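Is a bead on a string worth the fuss?

Thibault Moulin thinks threading beads is good for you. He thinks it is good for children, for people getting over a hand injury, and for anyone who spends the day at a keyboard. I went to Brosham expecting to be sold something, and to some extent I was.

Moulin put together the Farneo set, a bag of 30 coloured cubes with holes through them and a length of string, and he now runs threading sessions under the name Pluren. I asked him what the cubes did that a jar of old buttons wouldn't.

"They sit still," he said. "A button lies flat and you can't get hold of it. A round bead rolls off and you spend the session on the carpet. A cube stays where you put it."

Fair enough, though dice stay where you put them too. What about the string? It is thin and green, with a small knot at the end to stop the first cube sliding off, and it looked to me like the sort of thing that would have a four-year-old in tears.

"It's meant to be a bit awkward," he said. "If you use a stiff lace with a plastic tip, the lace does the job for you."

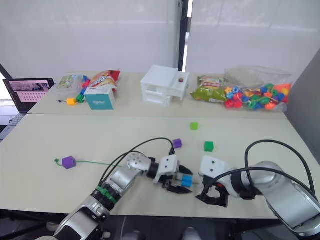
The hard part

I had assumed the difficult bit was finding the hole. Moulin says that comes second. First you have to hold the cube so that the hole faces the right way, and you have to keep it there while the string comes at it from the side.

"Then there's the swap," he said. "You've pushed the end in, and you have to let go of it and catch it on the far side. People pull too early. They lose the end and blame the string."

I said I would blame the string as well. He laughed, but he didn't give way. He has tried waxed string, he told me, and went back to plain after 2 months.

A light blue cube next to a purple one is all very pretty. I wanted to know if the colours did anything. Moulin was less sure of himself here. He likes to call out an order for people to follow, and he thinks it keeps their minds on it — but he admitted he had no proof.
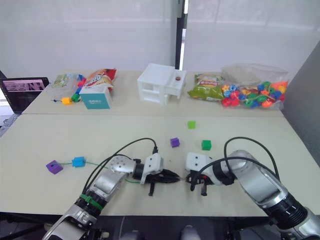

What does it prove?

Very little, as far as I can tell. The Pluren leaflet talks of "better hands for life". I asked where that came from.

"I wrote it," said Moulin. "I'd take it out now."

He does keep notes on some of his regulars, going back up to 18 months, and says they get quicker. I don't doubt it. People who thread beads every week get quicker at threading beads. Whether they also get better with shirt buttons is what I'd like to see written down, and he hasn't done that yet.
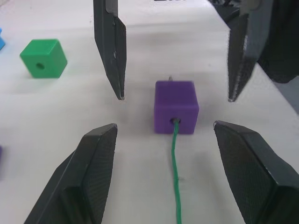
A purple cube with the green string through it.

He was at his best on small matters. Leave the string slack on the table, he says, and don't hold it up in the air. Pick the next cube before you need it. Turn the cube, and keep your wrist where it is. I tried all this at home with a shoelace and some pasta tubes and it did help.

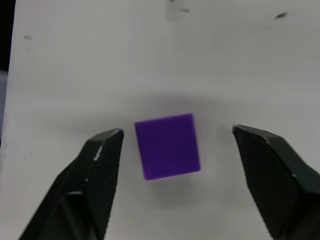 One mother wrote to me afterwards to say I was being mean about it. Her son hates drawing and hates scissors, she said, and he will sit with the cubes until tea. She doesn't care whether it does his hands any good. Her only complaint is that the holes could be bigger.

I passed that on to Moulin. He said he had heard it before, and that the holes were staying as they are.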